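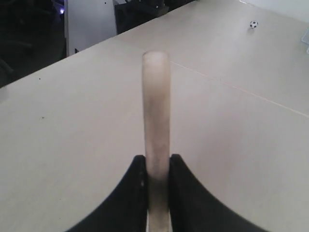

Surely a stick is just a stick, one reader wrote to us after the first edition, and could we not have got on to joints and boxes a little sooner? We have thought about that letter a good deal, and we have some sympathy with it. A person who has bought a book about woodwork wants to make something, and a length of plain round wood doesn't look like the start of very much. All the same we have kept the chapter where it was, and even let it grow a few pages, so we owe that reader (and you, if you are feeling the same way) a fair account of what is in it.

# Chapter 2: Round Wood

In Chapter 1 we dealt with flat boards, and you learned to find a face side and a face edge and to measure everything else from those. It is a comforting way to work. You put your square against the edge, you draw your line, and if the edge is true then the line is true as well. Then somebody hands you a dowel, and the whole comfortable business falls apart in your hands! There is no face side. There is no edge. The square rocks about, the pencil slides off, and the thing you were going to mark has rolled to the far side of the table.

Round wood turns up in a great many places, once you start looking: chair rungs, towel rails, rolling pins, broom handles, curtain poles, bats, the pegs that hold a toy together and the spindle a toy wheel runs on. Some of these are turned on a lathe, and we shall come to the lathe much later. Most of what a beginner needs can be bought by the length and worked with a fine saw, a block with a groove in it, and some abrasive paper. The lengths we use in our classes at Roston come in at 2000 mm and are cut down before anybody sets to work on them, mostly because a room full of learners swinging long poles about is a room we would prefer not to be in.

For the exercises in this chapter you will want a piece 300 mm long. Beech is lovely if you can get it, birch is very nearly as good, and pine will do for practice so long as you keep your saw sharp and your expectations modest. Choose a thickness that you can close your hand round easily. Thin dowel is harder to work than thick, whatever it may look like in the shop, and it is a pity to begin with the hardest kind.

## Getting to know your piece

Before you cut anything, spend a minute or two simply handling the wood. Lay it on a flat table and give it a gentle push. A straight dowel rolls evenly and quietly, and a bent one will rise and dip as it goes, or settle back each time onto the same side. Mark the top of the curve lightly with a pencil. A small bend can often be used up in a short peg, where no one will ever find it, but in a long rail it will annoy you every single day.

Now pick it up, close one eye and look along it towards a window. Turn it slowly as you look. You are watching for the bend again, and also for flats, which are places where the cutter has taken off a shaving too many. Your fingers will often find a flat before your eyes do. 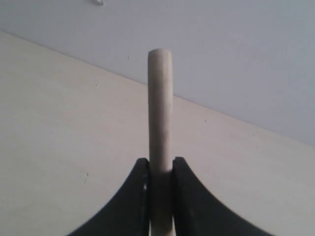

Grain is the next thing to think about, and it matters more in a dowel than in almost anything else you will make at this stage. In a strong dowel the lines of the grain run the whole way from one end to the other. Where they slope off and run out at the side, the wood is weak, and it will tend to split along that slope when you lean on it. A sloping grain is no great trouble in a peg for hanging tea towels. In the rung of a chair it is a reason to put the piece back on the rack and choose again, even if you have already grown fond of it.

We were slow to take this seriously ourselves. The first set of stools we made for the reading room at Platbridge had rungs picked out for their colour, and very handsome they were, until the winter, when one let go with a crack that could be heard in the next room. We replaced the lot in January and have been tiresome on the subject of grain ever since.

## Ends

A sawn end is sharp all the way round, and it bruises easily. Nearly every loose dowel is better for having its ends eased, and there are two common ways of doing it. A chamfer is a small sloping cut, and 2 mm is plenty for a peg that has to find its way into a hole. A rounded end takes longer, and is what you want on anything that will be held, carried about or played with.

To round an end, rest the paper in your palm, press the wood into it and twist, tipping the dowel a little further over with each turn. Keep changing your grip, or you will wear one side more than the other and finish up with something like a badly used crayon. Stop often and look at it from straight above.
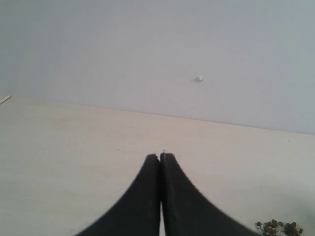 ## What you will need for Exercise 1

- one dowel, cut to length
- a fine-toothed saw
- a V-block, or a scrap of wood with a groove in it
- a strip of paper with a straight edge, long enough to wrap once round the dowel and overlap
- a soft pencil
- abrasive paper, medium and fine

The strip of paper stands in for the square you used in Chapter 1. Wrap it snugly, line up the edge where it overlaps itself, and draw round.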